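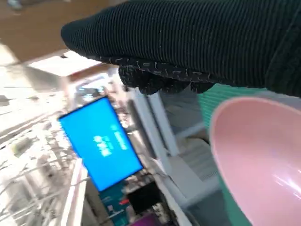
April 28, 2024

Notebook, wrist camera and gripper comparison, Stestberg unit. Written by Kamran Hashemi.

Purpose of this session

I want to decide which finger set stays on the arm for the next month of work, the Zedaner two-finger or the older Babaei one. In March we compared them only on the bench, with clean blocks, and the result was not very useful. This time I mounted each one on the arm and used ordinary household things, some hard and some soft. The controller is the Rirkix in both cases, with the same settings, so that I change only one thing at a time.

Settings

Closing speed 15 on the controller scale, hold force 4. Camera exposure fixed, no automatic gain. 10 tries per object and per gripper. I did not change the force in the middle of a set, even when I was tempted to.

Results, hard objects

Plastic bowl by the rim: Zedaner held 10 of 10, Babaei 8 of 10. Both Babaei failures were the same, the rim rolled out to the side while lifting. I believe the pads are too narrow for a curved edge. The colour of the bowl made no trouble for the detection, but the highlight on glossy plastic did. The rim estimate jumped a few millimetres when the highlight moved, and I had to wait for it to settle before closing.

Results, soft objects

Folded cloth: Zedaner 7, Babaei 9. So the older fingers are better here. They go under the fold more easily, and the Zedaner tips push the cloth away before they close. I would like to try a thinner tip before I say anything final on this.

Camera remarks

When the arm swings fast the images are smeared and I can not use them for anything except a rough direction. Bright screens in the background stay easy to find even then, but shelves and small items are gone. At 800 frames per log file I also lose the start of longer runs, because the old frames are overwritten. Please do not trust the first seconds of log C.

The second problem is what comes between the camera and the work. Black ribbed knit takes a good part of the view in some poses, and the detector twice gave me a "finger" which was only fabric. The Zedaner fingers are black as well. The silver bands on them are helpful, they are the only part with good contrast, and I now use them as the reference for finger opening. With the view high and tilted over the floor I could still separate the two fingers by the bands.
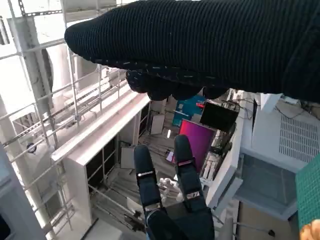

To do

Mask the upper part of the image in the detector and run the saved logs again.
Ask Stestberg if they can supply the thinner tips.
Repeat the cloth set with hold force lower than 4, both grippers.
Move the log limit above 800 and check that the disk can follow.
Mark the home position again, I found it a little off after the last restart.

Until the cloth set is repeated the Zedaner stays on the arm. If somebody needs the Babaei fingers, they are in the drawer under the controller, with the screws in the small bag. Please put the screws back in the same bag.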